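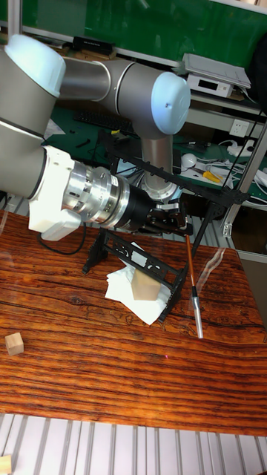

Chapter 8
Water Rights and the Shared River

Learning Objectives

After studying this chapter, students should be able to:
explain the difference between riparian rights and prior appropriation;
describe how a river compact divides water between users;
identify the main causes of conflict during a dry season.

Introduction

The Mahawong River rises in the hills above Brosencombe and crosses 65 miles of farmland before it reaches the town of Lemstead. Ranchers, orchard owners, a paper mill and two towns draw water from it. In a wet year their claims seldom meet. In a dry year every gallon taken upstream is a gallon that someone downstream had hoped to use, and the law must decide who goes without.

Two systems of water law are common in the United States. Under riparian rights, any person who owns land along a river may make reasonable use of the water, and shortages are shared among the owners. Under prior appropriation, the first person to put the water to a useful purpose holds the senior right. That right is met in full before a junior user receives anything, even if the junior user's land lies closer to the source.

Both systems were shaped by the places in which they grew. Riparian law came from regions with steady rainfall. Prior appropriation took hold in the dry West, where mines and fields often lay far from any stream – a rule tied to riverside land would have left them with no supply at all.

The Betow Agreement

In 2000 the users of the lower Mahawong signed the Betow Agreement, which set a yearly limit of 3000 acre-feet for irrigation between Betow and Lemstead. The historian Kobe Van Wijk has described it as "a peace treaty written by accountants." Section 8.1 examines its terms and the measuring stations on which they depend.

Key Terms

acre-foot, compact, junior right, prior appropriation, riparian right, senior right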